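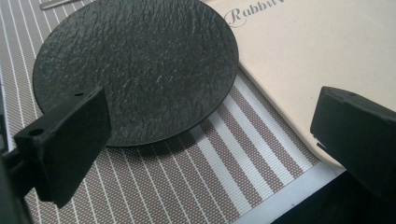
Progress report: contact-first closing for flat tableware
Project Nekonov, second reporting period
Prepared for the Akande program office, 16/12/2023
Author: Meenakshi Chettiar, Trodgate manipulation group

1. Status in brief

The work is on schedule against the revised plan. The demonstration set for flat objects is complete at 200 recordings. The first policy trained on it has been run on the bench arm, and a second policy, with the change to the closing phase described in section 4, has been trained and is being tested. One deliverable, the written labeling guide, has slipped and will be delivered with the next report. No change to the budget is requested.

2. Question for this period

The previous report ended on a weakness in the baseline method. Policies trained on our earlier recordings handled cups, jars and boxes without much trouble, but did poorly on objects that lie flat on a soft surface: coasters, slate-type plates, cards, folded napkins. The fingers either closed above the object or pushed it along the table covering.

We proposed two possible causes. The first was that the recordings held too few flat objects for the policy to learn the low approach. The second was that the gripper view gives poor height information when the object is thin and the surface under it is patterned. The work in this period was planned so that the two could be told apart.

3. Recordings

All recordings were made with the hand-held gripper, with the camera in its usual position and both fingers in view. The operator works at a table laid as for a meal. Objects are placed on striped woven placemats, on plain cloth or on the bare tabletop, and paper items such as place cards are left next to them. A black disc with a rough, slate-like face lying on a striped mat, with its rim over the edge of a cream card printed "Rabbit", is typical of the harder layouts. The disc is dark and the fingers are dark, so the boundary between them is weak once the fingers come close. The rim is smooth and slightly glossier than the face, and it is the most useful feature for the approach.

Overlap between objects was included on purpose. In the earlier data the objects were mostly set apart from each other, and a policy could succeed by aiming at the middle of any dark region. With a card partly under the object, or a utensil tip near the edge, that shortcut gives the wrong grasp point more often.

Each recording was divided into four phases: approach, descent, contact and lift. The boundary between descent and contact was marked by hand from the video. Ljubica Stojanović did the marking and repeated a portion of it without sight of her first marks. The two passes agreed well on plain cloth. They agreed less well on the striped mats, where the shadow under the rim merges with the darker bands of the weave at some angles. This affects the training signal and is discussed in section 5.

4. Method

The baseline policy predicts finger opening and hand motion together at every step. In the flat-object failures the opening began to shrink while the hand was still descending. On tall objects this does no harm. On a thin disc it means that the fingertips meet above the rim or come down on the face.

The revised policy separates the two. A small additional output estimates whether the fingertips have reached the supporting surface. Until that estimate passes a set threshold, the closing command is held at the value it had at the start of descent. After that, the policy closes while keeping a light downward motion, so that the fingertips stay low as they move inward. We refer to this as contact-first closing. No force sensor is used. The estimate comes from the gripper camera alone, mainly from the change in the image when the hand stops moving relative to the table.

The threshold was chosen on held-out recordings and then frozen before any bench runs. The same value is used for all surfaces.

5. Results to date

To separate the two proposed causes, the baseline was retrained on the full new set with no change to the method. This improved the approach: the hand arrived over the rim and less often over the center of the disc. It did not remove the early closing. More data of the right kind therefore accounts for part of the original weakness – the part that concerns where the hand goes – and leaves the timing fault in place.

The revised policy has so far been run on a fixed list of 9 layouts, each attempted five times from varied starting positions. The early closing was absent in these runs. The failures that remained were of two kinds:

Sliding. On a placemat that was itself free to move, the fingers reached the surface correctly but dragged mat and object together. The policy continued to close and the object turned without being lifted.

Late trigger. On the striped mats the contact estimate sometimes rose well after the fingertips had reached the weave. The hand then pressed down longer than needed. The grasp usually still succeeded, but the added pressure is not acceptable for long use.

The late trigger appeared on the same surfaces where the hand-marked boundaries were least consistent. We regard label noise as the likely source, although a direct effect of the stripe pattern on the estimate has not been ruled out. The bench result should be read as preliminary, as the list of layouts is short and all runs used one arm.

6. Problems and changes to plan

The finger pads were changed partway through the recordings, from the older rounded type to the flat rectangular type now in use. Recordings made with the rounded pads were set aside and the affected layouts were recorded again. This is the main reason the labeling guide is late.

The storage service at Ollix was moved to new hardware in June, before this reporting period. Two older recording sessions were found to have lost their timing files in that move. They belong to the tall-object set and are not used in the results above. The raw video is intact and the timing can be rebuilt if the sessions are needed.

7. Work for the next period

Re-mark the descent and contact boundary on all striped-mat recordings, with both annotators working separately and differences settled by a joint review.

Retrain the contact estimate on the revised marks, keeping the rest of the policy fixed.

Run a control with the same objects on plain mats of matching thickness. If the late trigger remains there, the stripe pattern is not the cause.

Add a check for sliding after contact. The present plan is to stop closing if the image of the mat moves with the fingers, reopen slightly and try again from the other side of the rim.

Deliver the labeling guide, including the rule for objects that overlap paper items.

8. Decision requested

We ask the program office to confirm that the flat-object set may be shared with the partner group at Ollix in its present form, before the re-marking is finished. They need the video and hand motion only, and neither will change.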